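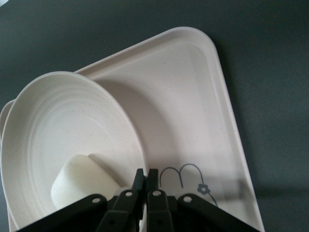 Tray, bowl and the little cup, on the dark table

Speckled tray and bowl set: worth keeping, or is the pattern going to wear off?

Posted by Dalal Hattar in Kitchen & Table
1,734 views

I bought a cream tray with a shallow bowl in September from a Plotel clearance shelf, and I'm trying to decide if I've been had. The label said "artisan speckle, everyday safe", which could mean anything. There was no maker's name on the bottom and the leaflet was one folded sheet with washing symbols on it.

The tray has rounded corners and a raised lip, and there's a plain grey line drawing towards one end with a small five-petalled flower. The bowl has ridges going round inside it, ring after ring down to the middle. I've been standing a small white cup in it, or laying it in there when I put things away. The cup is from a different set and is a brighter white.

What I want to know:

Is the drawing likely to come off with washing? I can't feel an edge on it with my fingernail, but I couldn't on the last tray I had either, and that one went patchy by Christmas.

Do those ridges hold on to food? I wanted the bowl for yoghurt and soup and now I'm thinking it might be a bowl for keys.

Are the speckles real, as in part of the stuff it's made of, or just printed on to make it look handmade? My sister says they're obviously real. She says that about everything.

I still have the receipt. Please don't tell me it's pretty, I know it's pretty, that's how I ended up buying it.

Kiprono Simiyu
Member, 217 posts

I wouldn't trust "everyday safe" as far as I could throw it. Safe for what? Look at the symbols on the leaflet. If there's a dishwasher symbol with a number by it, that usually refers to how many washes it was tested for, and if there's no number then all you have is the shop's word.

On the drawing, I can't tell from a photo and I don't think anyone else can. What you can do is pick one bit of the line, the end of the stem say, and rub it hard with a damp cloth and a drop of washing-up liquid. Give it a proper two minutes. Look at the cloth. If there's any grey on it, take the thing back while you have the receipt. If the cloth is clean that doesn't prove it will last, it only means it isn't coming off today. Wash it by hand from then on and keep scouring pads away from it.

The ridges I'd be less worried about than you are. I have a ribbed bowl and soup comes out of it fine. Porridge is a nuisance if you let it dry. I use an old soft brush and go round with the rings, going across them just moves the muck from one groove to the next. Yoghurt I'd expect to be somewhere in the middle.

Speckles: do you have a chip or a rough spot anywhere, or an unglazed ring underneath? If the dots carry on there, they're in the material. If it's plain, they're only in the top layer. That isn't necessarily bad — plenty of decent dishes are done that way — but then I wouldn't pay extra for the word "artisan".

Milagros Ledesma
New member

I have a tray a bit like this and its lovely, had it ages, never had a problem. I put mine in the dishwasher all the time. Keep it!!

Fredy Bermúdez
Member, 3,573 posts

"Never had a problem" with a different tray from a different shop isn't much help to Dalal.

Do Kiprono's cloth test, but do it with warm water. I had one that passed cold and left a smear as soon as the water was hot. I'd also check the tray sits flat. Put it on the table empty and press each corner in turn. A cheap tray will often rock, and you'll notice that every single time you put a cup down on it, long after you've stopped looking at the flower.

As for the bowl, eat out of it once before you decide. Soup, then wash it straight away, then run a piece of kitchen roll round the rings. If it comes up clean, stop worrying. If it doesn't, it's a key bowl, and you have to ask yourself if you'd have paid that for a key bowl.

Dalal Hattar

Did the cloth test with warm water on the stem and the cloth stayed clean. Tray rocks very slightly at one corner, now I can't stop pressing it. Underneath the bowl there's a bare ring and I think the dots carry on into it but the light in my kitchen is terrible, so I'll look again in the morning. Soup tomorrow. Receipt is staying in the drawer until then.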